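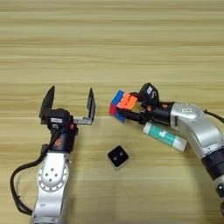
The Flancombe Ferry

The ferry at Flancombe had been free for 90 years, and in January the town decided it ought to cost something.

It was not a long crossing. On a still day you could stand on the Palholm side and hear a Flancombe man sneeze, and if you had any manners you blessed him. The boat was flat and wide, held six cars or one hay truck, and was hauled across on a cable by an engine that smelled like a frying pan. The ferryman had run it for half his life. His wife had run the snack window on the Palholm landing for the same stretch, which meant they had spent their marriage waving at each other and getting along very well.

The council met on a Thursday. There was a consultant from Eneck, a firm that had already improved two other towns, and he had a binder. He explained that a thing without a price was a thing people did not value. The mayor wrote this down. Somebody in the back asked whether the same went for his mother, and was told to wait for public comment.

They settled on a dollar. The consultant had wanted three.

A sign was painted and a metal box was bolted to a post at the Flancombe end, with a slot in the top and a padlock on the side. The ferryman was given the key and a pad of receipts numbered 1 to 200. He was also given a cap. He wore it the first morning, on the way over, and came back without it. The river at that point is deep and has a good current.

The first car in line belonged to the woman who taught piano in both towns. She rolled down her window and asked what the box was for.

"It's a dollar now," said the ferryman.

"For what?"

He looked at the river and the boat and the other side. "Going over there," he said.

"I've been going over there since I was four."

"Yes, ma'am. I guess that was on the house."

She put in a dollar. He wrote her a receipt, which took some time, as the council had asked for the make of the car and the purpose of the trip. Under purpose he put "piano." By then there were nine cars behind her and a boy on a horse. The sign said nothing about a horse. The ferryman thought it over, decided that a horse was a private matter, and waved the boy on.

By the weekend there were four horses. By the end of the month you could not have rented a horse in Flancombe at any price, and a man out on the Shboul road was doing a nice business in mules. He had kept mules for years without being able to say why, and now he walked around like a prophet.

The council met again. The sign was changed to read ONE DOLLAR PER CAR OR ANIMAL. This was considered watertight until the dentist's wife came down to the landing with two beehives in a wagon and asked the ferryman to do the arithmetic.

He telephoned the mayor, who telephoned Eneck. The consultant said that bees were outside the scope of the original study but that he could prepare another one.

"How much is she supposed to pay?" asked the mayor.

"That's what the study would tell you."

The dentist's wife waited twenty minutes and then crossed for nothing. The bees came with her. One of them stung the ferryman on the ear, and he wrote it up in the receipt book under remarks.

People took it differently in Palholm. They had never been asked to pay anything, as the box was only at the Flancombe end, and they began coming across for the pleasure of it. They would ride over free, look at the line of Flancombe people digging in their ashtrays for change, say something kind about the weather, and then discover that they had to pay a dollar to get home. There were scenes. A retired judge refused on principle and lived in Flancombe for eleven days. He stayed at his sister's. It was his sister who finally walked down and put the dollar in the box, and she told the ferryman he could keep anything over.

In spring they opened the box. The whole council came, and the mayor brought a canvas bag from the bank. The ferryman turned the key and stood back.

There were 111 dollars in it. There was also a button, a Canadian coin, a note addressed to the mayor that he read and put in his pocket, and part of a sandwich. The clerk went through the receipts and found that they came to rather more than that, but a good many had been written on credit, and one was made out to "fellow in green truck, says he'll catch me later."

Against this stood the cost of the box, the post, the sign, the second sign, the cap, and the study, which came to a good deal more than all the hay ever carried over that river. The consultant was reached by telephone. He said the first year was always a learning year. He had some thoughts about Palholm.

"What kind of thoughts?" asked the mayor.

"A second box."

The mayor said he would take it up with the others. He hung up and looked out at the landing, where the boat was just coming in with the piano teacher's car, three mules, and the judge, who was standing at the rail with his arms folded in case anyone spoke to him.

No vote was ever taken. The padlock rusted, and the key went wherever the cap had gone. By summer a wren had moved in through the slot and was raising a family on the last of the receipts, and people coming down to the boat got in the habit of stopping to check on them. The sign stayed up, since taking it down would have required a motion. Visitors would read it and get out their wallets, and the ferryman would shake his head and point to the box.

"You can't put it in there," he would say. "You'll hit the birds."

Some of them insisted, being from places where a dollar was owed if a sign said so. He sent those across to the snack window on the other side. His wife sold them a cup of coffee for it, and when they asked for a receipt she gave them a doughnut.

The mules were harder to get rid of. The man on the Shboul road would not take them back. You still see one now and then on the boat, standing very straight among the cars, with the look of someone who was promised this would lead to something.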